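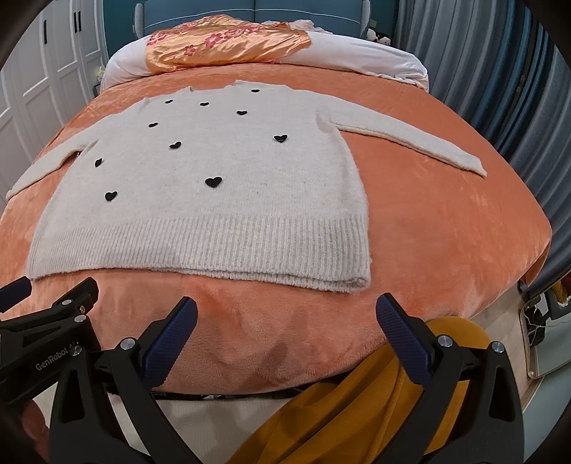
Tridanura Opens Home Laundry Collection, Says It Is Too Soon to Promise a Folding Robot

Wednesday | By Canan Sezer

GRILTON — Tridanura has started gathering examples of clothes care in ordinary bedrooms, using grippers that people hold in their own hands. The recordings will go into Provwood, the company's learning system for household work. Tridanura is not announcing a robot today, and it has no date for one.

The first round calls for 900 recordings from 10 homes. So far 192 have been accepted. Each one covers a short job with a single garment on a bed: spreading it out, pinching and lifting the cloth, or working on it with a household tool such as a hair dryer.

Knitwear was put near the front of the list because earlier versions of Provwood handled it badly. A system trained on flat cotton shirts had little idea what to do with a thick fold, and adding more shirts did not help. Whether adding sweaters will help is an open question — the company has been wrong about this sort of thing before.

"A person can pick up a sweater without thinking about it, and we are recording that person," said Erhan Kahraman. "I would be careful about saying the machine learns the same thing the person knows. It gets the motion and the view from the hand. The rest we have to test."
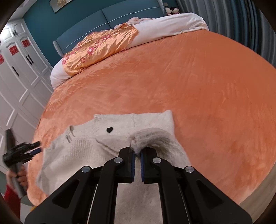 According to Holovko, the count of recordings matters less than what gets thrown out, and a collection that keeps only the smooth attempts will teach a system very little about fixing a bad grab. Tridanura agrees in part. Failed pinches and dropped sleeves will stay in the set, marked as such, though the company has not settled how much weight they should get in training.

Tests on garments left out of the collection are planned after the first round closes. Results will be released in January, including the poor ones.

We use cookies to improve your visit. By staying on this site you accept our cookie policy. Accept | Settings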